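Mulcahy Ingredients – technical support
Ticket subject: Brimuter powder clumping in the blender, capsule weights all over the place
Product: Brimuter 46 (botanical extract, powder)
Customer: Turkmont
Status: open, waiting on customer
Handled by: Philomena Ó Gríofa

08:50
Call from Turkmont production. New lot of Brimuter going lumpy after blending, capsules coming out light on one side of the tray and heavy on the other. Old lot was fine, same recipe, same machine. They've stopped filling. 3 drums affected, one still sealed. Asked for lot numbers and the blend sheet.

09:35
Lot numbers in. Checked our retained sample – free flowing, moisture within spec, sieve result normal. Nothing odd on the certificate. So probably not how it left us, but not ruling it out yet.

10:10
Blend sheet arrived, page two missing. Asked again. Order of adding: extract, then mineral premix, then Somuleo (the flow agent), all in one go. Our guidance says Somuleo goes in with the extract first, 4 minutes on slow, then everything else. They say they have always done it their way. Fine but worth changing.

11:25
Page two in. Storage bit is interesting. Drums moved in October to the room next to the wash bay, lids off and on all day, inner liners not tied. No humidity log for that room. Asked them to put a meter in there and leave it overnight.

Also asked wether the sieve before the filler is still the same mesh. Waiting.

13:40
Sieve is the same. Screen has been cleaned, no damage. Ruled out.

14:05
Suggested a small test on their side:
– open the sealed drum in the dry room, not the wash bay one
– take from top, middle and bottom, keep the 3 portions separate
– blend with Somuleo first, slow speed
– fill one tray only, weigh, send us the lot

They want to know can they just re-sieve the lumpy stuff and carry on. Told them no, hold it untill we have a moisture figure. 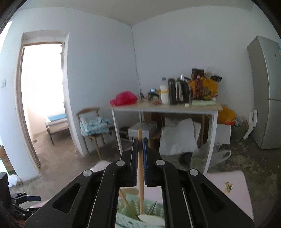
Stick held in the gripper, lower end in the green basket.

15:50
First result from the sealed drum. Top and middle portions flow fine, bottom still being weighed. Tray weights much closer together, one operator says "like the old stuff". Good sign, but it's one tray.

16:30
Moisture from one opened drum: over spec. Sealed one: in spec. Looks like storage plus mixing order. Have asked for the second opened drum before I write that down as the cause.

Still need from customer:
– bottom portion weights
– overnight humidity reading
– moisture on the other opened drum
– yes or no on replacement stock, sales are asking me

Leaving open. Do not release the held drums – P.Ó G.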